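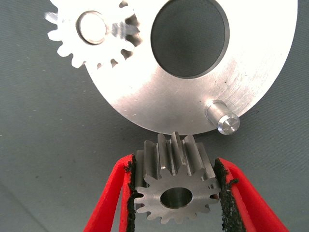 Gear assembly cell, wrist view: steel pinion in the gripper, aluminum disc ahead.

About Prusen

Prusen records manual assembly work in a form that robots can be trained on. Customers send us parts and a work instruction. We return demonstrations of the task, performed through the robot by a trained operator, together with the joint, force and video data for each attempt.

The company was founded by Radka Trajkovski and Tùng Chu, who had both worked in gearbox assembly. Our first contract was a gear train for Hamero, and small transmissions are still most of what we do. Bearings, seals and cable connectors make up the remainder.

How we work

Two methods are in use. In hand guiding, the operator holds the arm and moves it through the task with the motors compensating for its weight. In remote control, the operator works from a leader arm at a separate desk and sees only the camera views the robot will have later. We use remote control for gear meshing and pin fits, where a hand on the arm would disturb the force readings.

A standard order is 900 demonstrations of one task. Start positions are varied according to a plan agreed with the customer. Failed insertions are kept and labeled. Each recording is reviewed by a second person before delivery, and recordings with dropped video or missing force data are repeated at our cost.

Finger pads are treated as consumables. Pad changes are logged with the recordings, as grip on toothed parts varies with pad wear.

People

Radka Trajkovski, managing director
Tùng Chu, cell design and fixtures
Viktória Orbán, operator training
Cúc Tô, data review and delivery
Bảo Đàm, control software, including the Dromer leader arm interface

Facilities

We occupy 341 square meters in the Ninh building, on the ground floor. The cells accept parts weighing up to 2000 grams. Heavier parts are quoted separately. Site visits can be arranged on working days except during the July maintenance shutdown.

Page last revised May 16, 2025.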